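Teaching Two Arms to Tidy: Project Report on Demonstration by Remote Control
Submitted May 15, 2022

When we started this project in January, our group had a fairly grand idea of what we would do with the Skornik bench, and I think it is fair to say the idea got smaller and a good deal better as the weeks went by. We wanted to find out how people who had never driven a robot would get on with showing it a small household job: picking up soft packets and tubes from a table and putting them in a basket.

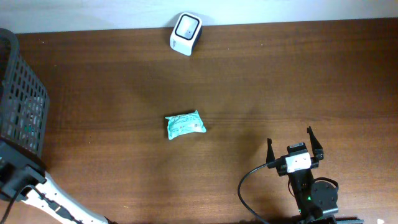
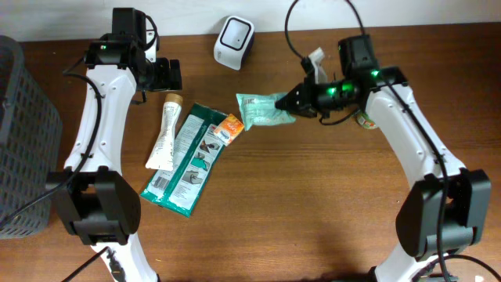
Figures 1 and 2. The work table and mesh basket. In Figure 2 the right gripper has hold of a mint-green pouch.

How we did it

The person giving the demonstration sits at the control desk and moves 2 hand controllers, one for each arm, and the arms copy the movement. Squeezing a controller closes the gripper. Everything is recorded through our logging program, which we named Musto after a long evening in which nothing else had worked, and the name stuck. Each recording holds the joint positions, the gripper openings and the camera views, all lined up in time.

We had 6 people giving demonstrations, all from our own year, and each had 15 minutes of free practice before any recording began. By the end we had 721 demonstrations saved, which was more than we had dared to hope for back when the logging program was still falling over every time somebody paused for a drink of water.

What we found

The soft packaging gave us far more trouble than we expected. Our practice had been with wooden blocks, and a block stays the shape you left it. A crumpled packet lying flat on the table is a different matter altogether, and most people came down too high the first time and closed the fingers on nothing. The ones who did best learned to look for a raised fold or a pinched end and go for that. Tubes were kinder, though they liked to roll if you nudged the cap.

Overlapping items were the other lesson. If a small sachet was lying on top of a longer packet, some people took the sachet first and others tried for the packet and dragged the lot along with it. Both are perfectly sensible things for a human to do, but mixing them in one set of recordings made the learned behaviour hesitate, and so for the Crabtree set (our second batch) we asked everyone to start with whatever was on top. It made the recordings easier to compare, and we only wish we had thought of it sooner.

We also found that people forgot about the second arm. They would do a whole run with their favourite hand while the other arm hung about doing very little. A gentle reminder before each session helped, and so did putting items on both sides of the table.

Next steps

The group taking over the bench will be given all of the recordings along with the Clorgate scripts for sorting them. We would suggest labelling failed grasps from the first day, as we went back and did ours by hand and it was a long, dull fortnight.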